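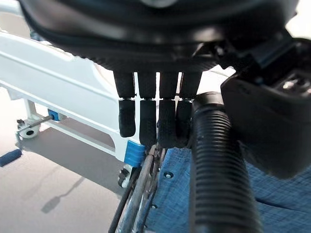
Will robots put hospital aides out of work?
My bet is that they'll change the job long before they take it, and the part I worry about is who gets a say in how.

I was an aide for 20 years, most of them at Lomdale, and I must have shoved 400 wheelchairs out of the way for every nice conversation I had. So when people ask if I'm against a machine that handles wheelchairs, I laugh. Take them! Take the bed rails too!
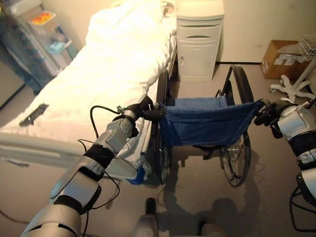 What I'd like to know is what happens to the minutes. My old shift partner Jarmo Ojala figures we walked 3000 steps before breakfast just parking and fetching chairs (he wore one of those counters, very proud of it). Give an aide that time back and she could sit down with somebody who's scared. Or a manager could look at the same time and cut a position. Same robot, two very different wards.

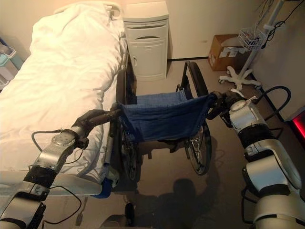
By Howard Birkett
Opinion | 2023-12-21

And then there's the small stuff. Pushing a chair up to the bed was when I noticed things, like a swollen ankle or a lunch that hadn't been touched. I'd hate to lose that, so I'd keep people in the room and let them boss the machine around.
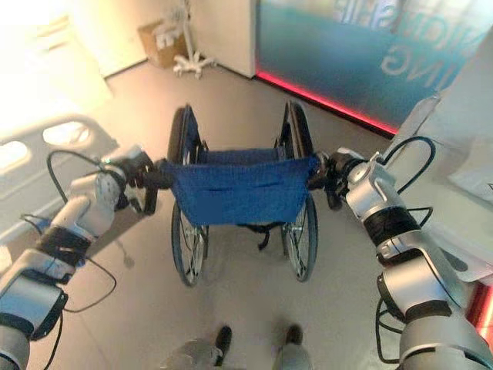
Photo: Lahtinen

Budgets get settled in January. If you run a ward, ask your aides first, and please, ask the night shift too.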